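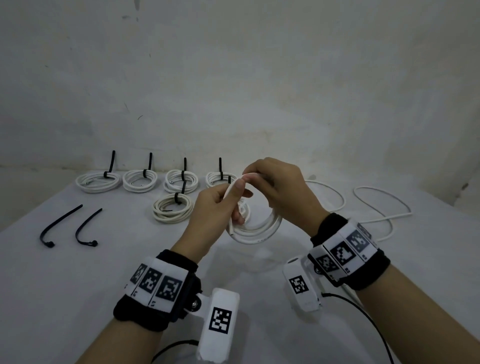 Cable coiling at the bench, wrist trackers on.

Equipment Planner (part-time, 32 hours a week), Sakeo, Kendivbridge

Hi! I'm Oluf Hauksdóttir and I run the hand-work side of Sakeo. We record people doing small fiddly jobs with their hands (coiling cable and closing it up with a tie is the one we've done most of lately) and the recordings go to the folks who build and train robots. I've been doing the buying for all of this in between everything else, and I'm bad at it. Last spring I ordered the same box of wrist straps twice and ran out of zip ties in the same week. So I'm hiring somebody who likes this stuff.

What you'd be doing

Mostly, figuring out what we need before we need it. We have 2 benches now and want more by January, and each one needs its own set of wrist trackers, straps, printed markers, mounts, bolts, leads and a table covering that wipes clean. Then there are the things we go through by the bagful: cable, ties, tape. I'd love for you to build a real parts list for one bench, with prices and lead times, so that when my boss asks "what would another one cost?" I can answer in the same meeting instead of three days later.

The other big piece is the arms. We want to put our first two robot arms next to the people benches next year, and I need a plan for that before we talk to anyone in sales. Buy or lease? Which grippers can handle something as floppy as a cable? What do spares cost, who fixes it when it breaks, does the floor need work, how much does insurance go up? I have a folder called Leiva with half-finished notes on this and you're welcome to all of it, including the parts where I argue with myself.

Day to day you'd also:
- keep the stock sheet in Cadance (our ordering system, a bit clunky, you'll get used to it)
- get quotes and chase the ones that never come
- track what wears out and how fast, so the budget has something under it
- sign off purchases up to $400 on your own; anything bigger comes to me
- sit a session at the bench now and then, wearing the trackers yourself

Please don't skip over that last one. It's the quickest way to find out why a strap that looks great in a catalog is miserable after an hour, and I'd much rather you heard it from your own wrist.

Who I'm picturing

You've bought things for a lab, a workshop, a theater, a school, a repair shop, whatever. You're good with spreadsheets and you don't mind calling people on the phone. You can read a data sheet, or you're stubborn enough to get through one. No robotics background needed! If you have some, great, we'll use it, but I can teach you the words faster than I can teach somebody to care about lead times.

You do need to be okay lifting a box of cable, and you need to be in the building most of the time. It's really hard to count bolts from home.

Pay and the rest

$158 a day for a short day (we start at 9:30), paid every two weeks. Paid vacation, a bus pass, and decent coffee that I buy myself and guard closely. It's a one-year contract to start, and I've already put a second year in my budget request. I can't promise it yet but I'm pushing.

How to apply

Send me a resume and a few lines about something you bought for work that turned out to be the wrong thing, and what you did next. No cover letter, please. Use the form on the Sakeo jobs page and put "bench planner" in the subject box so it lands with me. I read them all myself, and I'll start calling people as soon as I see a few I like. If you'd like to look around the benches before you decide, say so in the form and we'll set up a time.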